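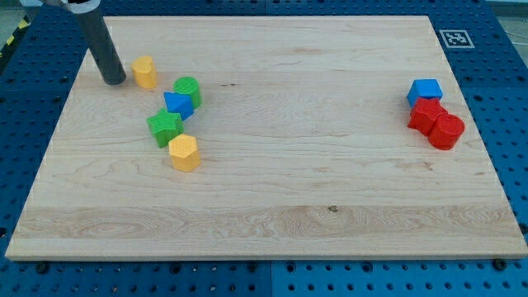
The shape block has outlived nearly every attempt to improve it. It has been made to light up, count to ten in French and play a tune that parents can still hum at their own retirement parties. Then somebody's niece sits down on the kitchen floor with a plain star and a plain cube, and the singing one goes back in the closet with its batteries slowly leaking.

Ilse Prins has 1,054 of them. She knows the figure because her insurance company asked, and it took her most of March to find out. They live in shallow drawers in the back bedroom of her house in Gaver, sorted by shape and then by color, except for the hearts, which have a drawer to themselves. "Hearts don't stack," she says. "They're a terrible block. Everybody loves them."

She's right on both counts. A heart has a point where its bottom should be, and a child trying to build on one learns a good deal about disappointment before lunch. The star is little better as a foundation, though it makes a fine roof. The cube does all the work and gets none of the affection. Prins has watched enough toddlers to have a ranking, and the cylinder comes out on top, mainly for its willingness to roll under a couch.

Hexagons are her own weakness. They look good in a row, they sit flat on any side you choose, and in yellow they remind her of cheese. She once drove to Koltitz and back in a day for a bag of them and came home with 2, the seller having counted optimistically.

Lately the collection has taken in printed plastic. Purists sniff at the fine ridges that run across the faces, and Prins sniffed too, for a year or so. Then she noticed that the texture gives small fingers something to hold - and big ones, for that matter. A glossy cube skates off a tilted tray. A ridged one thinks about it first.

What you put them on matters more than people expect. Carpet is hopeless. Glass is noisy. Prins likes a broad pale board with some life in the grain, the kind where green and blue and yellow stand out without anyone trying, and she doesn't mind a knot. Children will park a block on a knot every time.

She has no plans to stop at 1,054, whatever the insurance company hopes. There is still room in the bottom drawer, and a man in Noiphan has written to her about stars.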